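Bringing back the interval: final project report
Film and Audiences module, second year
Submitted 2018-01-05
Supervisor: Anahera Donnelly

Why intervals

My nan used to talk about going to the pictures and there being a break in the middle, with the lights up and a lady with a tray of choc ices, and I always assumed she was padding the story out. Then in my first year I sat through a very long film with a very large cola and started to think she'd had the better deal. So when we were told to pick "a feature of cinema-going that has changed" for this project, I already had mine (half the group went for 3D glasses, good luck to them).

The question I put on my proposal form was: does a modern audience like an interval, and does it matter where you put it? Anahera Donnelly told me that was two questions. She was right, and I kept both of them anyway, and you'll see the second one took over.

What I already knew, and what I read

Long films in the fifties and sixties often had a proper interval built in. The film makers knew it was coming, so the first half would build up to something big, you'd get the title card and some music, and off everyone went to the foyer. Some had an overture as well, just music and a blank screen or a closed curtain, to let people find their seats. Elsewhere in the world the break never really went away, and Indian films in particular are still often written with it in mind, with a twist or a song or a big shock just before the lights come up.

Most of my reading was about why breaks faded out here, and there isn't one neat answer. Projection changed, so there was less need to stop. Cinemas with lots of screens wanted to fit more showings in. Supporting films and newsreels went too, and the ice cream rather went with them. I'd planned a whole chapter on this but got told to cut it down, so the long version is in my appendix if anybody fancies it.

I couldn't find much on what audiences felt about it at the time, apart from memories like my nan's. People remember the ice cream far better than the film. I think that's worth a project of its own.

Setting it up

The Clallora is the little cinema at the bottom of the hill that lets our film society have it on quiet nights. It's got one screen, a foyer that gets full very quickly and seats that squeak if you so much as think about moving. I went in expecting to beg, but the manager loved the idea, mostly I think for the bar takings.

We ran 7 screenings in October. I wanted to use the same films more than once so I could move the interval and compare, and that meant finding films that were long, that we could get cheaply, and that people would turn up to on a wet evening. We ended up with two:

Skendance, a big family saga with a wedding at each end, just under three hours, lots of shouting and lovely coats.

Mohmand, a slow mountain drama, a bit shorter but feels longer (I say that with love, it's my favourite of the two).

Neither was made with an interval, so I had to choose the spots myself. For each film I picked an "early" break, a "cliffhanger" break and a "quiet" break. Each of those got one showing, and the last screening was Skendance straight through with no break at all, so I'd have something to hold the others up against. I should have done the same with Mohmand and I didn't, because we'd run out of nights.

Every interval lasted 15 minutes. I'd wanted to try shorter ones too, but the queue for the loos settled that argument at the very first showing.

Afterwards people filled in a form. I made it in Skollow, the survey thing the department pays for, and printed paper copies as well for anyone who didn't want to get their phone out. I got 320 forms back over the whole run, far more than I'd dared hope for, and typed up all the paper ones myself over a long and miserable weekend. Next time, fewer free text boxes!

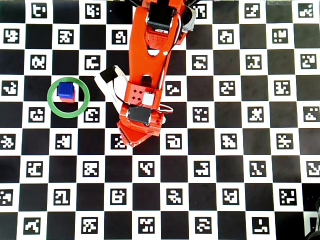
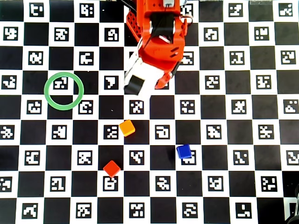
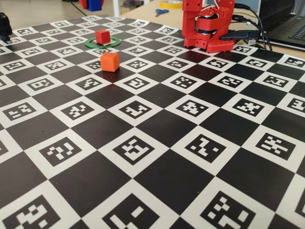

What people said

The first thing is that people liked having a break. I was braced for a row about it, and there were some very cross forms (one just said "NO" across every box, including the one asking for age group), but they were a small minority. The most common reasons for liking it were the obvious ones, loo, drink, stretch, in that order. After those came something I hadn't put on the form as an option at all, and people wrote it in by hand: they got to talk about the film while it was still going on.

I'd noticed that in the foyer before I'd read a single form. On the cliffhanger nights for Skendance the noise was amazing. Strangers were arguing over whether the brother knew about the letter. A couple who'd come in separately and hadn't met before were still at it when the bell went and ended up sitting together for the second half. With no break, people left more or less in silence, picked up a form and went for the bus. They scored the film just as highly, mind you, so I can't claim an interval makes anybody like a film more. It seems to make the evening feel different and that's as far as I'd push it.

The second thing is that where you put it matters a lot, and I'd guessed wrong. I was sure the cliffhanger would win for both films. It did for Skendance, easily. For Mohmand it came bottom. There's a long sequence in that one where the two sisters are walking up to the pass in the snow, and I'd cut it at the moment the older one stops and turns round, and people were furious. "You broke it" was one comment. "Like being woken up" was another, and that one has stayed with me. The quiet break, after the supper scene with the lamp going out, did much better, and several people on that night thought the interval was part of the film.

The early break was a bit of a damp squib for both. People hadn't settled in, nobody needed the loo yet, and then the second half felt endless. Fair enough.

Things that went wrong

Plenty! The big one is that I chose the break points on my own, so really I've tested my own taste as much as anything. I'd shown my list to my housemates but they'll agree to whatever gets me to stop talking.

Another is that some people came more than once. I know of 19 who did, from the box on the form that asked, and I took them out when I compared one night with another but left them in for the general comments. Anyone coming to the same film twice in a month is a fan, and it didn't seem fair to let them vote twice on whether the break spoiled it.

Then there's the crowd. It's a film society audience in a small independent cinema, and plenty of them would sit through anything. I'd love to know what would happen with a Saturday night crowd and a superhero film, but I don't think anyone's going to lend me one.

Also the house lights got stuck at the second Mohmand showing and came back up during the opening of the second half. You can see it in the forms from that night, where the word "lights" turns up again and again. I've kept that screening in the results and flagged it in the table.

And I forgot to ask whether people had bought anything. The manager was the one who wanted to know and I just left it off. He's been very nice about it.

What I'd do next

I'd get other people to choose the breaks, ideally an editor, or at least a few people from the editing course who understand rhythm better than I do. I'd run both films without a break. I'd have a go at proper interval music too. We used whatever was on the foyer playlist, and going from a snowstorm to disco did get a few comments (mostly in favour).

I'd also like to interview older cinema-goers, beginning with my nan, who has now heard all about the results and says the mistake was not having choc ices. The Clallora has asked the society whether we'd do another long film with a break in the spring, so there may be a chance to try some of this. I've suggested Mohmand again with the quiet interval and been told to pick something cheerier.

Thanks to everyone who filled in a form, to the projection team for putting up with my handwritten cue sheets, and to Anahera Donnelly for reading the appendix when it was three times as long.

The blank form, the full list of break points and the table of scores by screening are at the back, with the comments typed out as people wrote them, spelling and all.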